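October 12, 2022

Shayne Ellery has run the after-school drama program at Rekberg Primary for seven years, and she's heard every claim made for it. The brochure says it builds confidence, resilience and "leadership for life." I asked her if she believes that.

"Some of it," she said. "I believe the kids learn their lines. Leadership for life, I'd want to see the life first."

The program takes 20 students from grades four to six and ends with a show in July. Families pay $200 a term. Ellery thinks that's too much, and she told the school so. The answer was that the price covers "enrichment materials," a phrase she has asked to have explained twice.
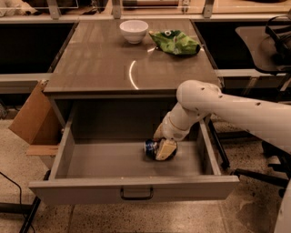
Props are where she sees the gap most clearly. Last year's budget was $1,645, and most of it went on a licence for the script. The cast made do with what they could find at home, and she has no complaint about that. "A crushed blue can in a drawer, that's a prop," she said. "Give it to a ten-year-old and you've got a whole scene about who put it there. I don't need a kit with a logo on it."

Corey Brunton, whose son played the harbour master, is less sure the program needs defending or attacking. "He liked it. He's still shy," he told me. "Was he meant to stop being shy? I must have missed that email."

I put this to Ellery, expecting her to bristle. She laughed. Shy kids stay shy, she said, and plenty of them are good on stage anyway – she'd just like the brochure to leave them alone.

The school plans to survey parents next term. Ellery has seen the draft. All the answers run from "satisfied" to "extremely satisfied."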